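Choosing a Countertop for the Working Kitchen

3 Dec 2019

The kitchen counter receives more daily use than any other surface in the home. It is cut on, leaned on, wiped, and scrubbed, and it is expected to look the same after many years. Households planning a renovation for the coming year are advised to settle the choice of material early. The counter determines the depth of the sink, the height of the outlets, and the order in which the trades arrive.

Stone remains the most requested material among customers of Griten, a regional supplier of slabs and tile. Of the 456 kitchen orders the firm filled in the past year, 80 were for marble. The remainder were divided among granite, engineered quartz, and a small number of soapstone pieces. Marble is valued for its pale color and soft veining. It is also the material that generates the most service calls, nearly all of them concerning dull spots left by acid.

Lemon juice, vinegar, wine, and tomato sauce will etch a polished marble surface within minutes. Sealing does not prevent this. A sealer slows the passage of oil and pigment into the stone, but the surface itself remains exposed. Owners who cook often may prefer a honed finish, on which etching is less apparent.
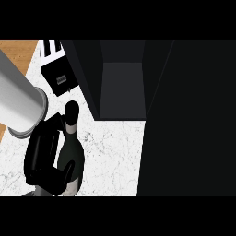 How often should a marble countertop be sealed?

Most household counters should be sealed once a year, and the area beside the stove twice. A few drops of water left on the stone for ten minutes will serve as a test. If the stone darkens beneath them, a new coat is due.

Installation deserves the same attention as the material. Vogler, a fabrication shop in Modari, requires that base cabinets be leveled and fastened before a template is made. Any cabinet moved afterward voids the measurement. The shop also asks for the sink and faucet to be on site at that visit, as printed dimensions from manufacturers are not accepted. Fabrication takes 4 weeks from the signed template. Orders placed in January may take longer.

Seams should be discussed before the slab is cut. At a corner where two runs meet at 90 degrees, the customer may choose a straight seam or a mitered one. The straight seam wastes less stone and is easier to repair. Owners in the Pulto district, where older houses have narrow stairwells, should confirm that the longest piece can be carried in whole.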